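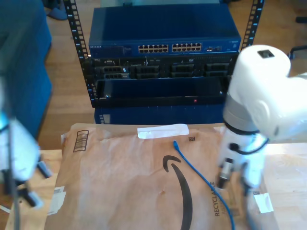 Most people send things back for the same few reasons, according to Halima Adeleke, and a better photo on the product page would take care of half of them.

I had come to Canero to find out what happens to a bed sheet after a customer decides against it. The short version is that a person has to open the package, look at the sheet, and make up their mind. The longer version takes up most of the working day at Potier, a small bedding company with a shop in front and a stockroom behind it on Mazurek Street.

Potier sells sheets, pillowcases and table linen, mostly online. In the twelve months before my visit it took back 424 orders. The owners keep a paper log of them next to the computer one, and they let me read it over lunch. Wrong color is the most common entry. Wrong size comes next. After that come "changed mind," "gift," and a long run of blanks, which are customers who gave no reason at all.

Color is hard to sell on a screen. A shade that Potier calls oat looks yellow on one phone and gray on another. The company used to mail free swatches and stopped when the postage got out of hand. Now it charges a dollar for a set of five and takes the dollar off the first order. Returns for color went down after that, though the log also shows that the worst-selling shade was dropped the same month, so it is hard to say which change did more.

Size is a different problem. Mattresses have gotten thicker and people don't measure them. They know they have a queen, so they order a queen, and the fitted corners won't stay down. The product page gives the pocket depth in inches, but it sits below the washing instructions, and few shoppers scroll that far.

When a package comes in, it gets a number in Trilel, the stock program Potier switched to last March. The old spreadsheet had no place to note condition. Trilel has a drop-down menu with too many choices, and the staff use three: resell, second, and rag. A sheet that still has its folds from the factory can go back on the shelf once it has been checked on both sides. A sheet that has been opened out has to be pressed first, and pressing a king takes two people if it is going to be done well.

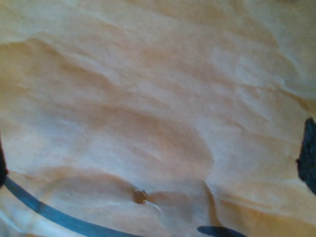 Creases and shadow in a loosely rumpled, cream-toned surface.

Pressing is where the cost comes in. A cotton set that sells for $56 may need postage both ways, an inspection, time at the press and a new band of card around the middle. By then the profit on it is gone. Linen is a little easier, because buyers expect it to look slept in, and Potier has stopped pressing its linen returns altogether. No one has complained so far.

Seconds go in a bin at the front of the shop at half price. The faults are small: a pulled thread, a hem that wanders, a mark from a pen. Local customers know when the bin gets filled and come in that morning. Rags go to a car repair place down the street, which pays by the bag.

I asked whether the company had thought about charging for returns. It tried that, for five weeks. Orders fell off faster than returns did, and the fee was taken down. What stayed was a line in the order email asking people to check their mattress depth before the package ships, with a link to change the size.

The link gets used. On the morning I was there, two customers had swapped a standard fitted sheet for a deep one before anything left the stockroom, and a third had canceled her order and bought pillowcases.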